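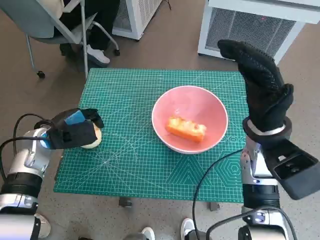
Journal > Kitchen notes > Snacks

11/02/2022
Svatopluk Říha

Day 3 of eating at the little table with the cutting mat on it. I was told it would make me tidier. I doubt it. A mat with a grid on it is for cutting paper, and I don't see what good all those angle lines do a person with a pink bowl and a snack.

The orange stuff from Prukby was 215 for a small box, which is robbery. The label says it keeps for 10 days. We'll see. In August they said the same of the buns and I threw out half.

Must wipe the mat tonight. Crumbs get into everything, whatever the shop claims.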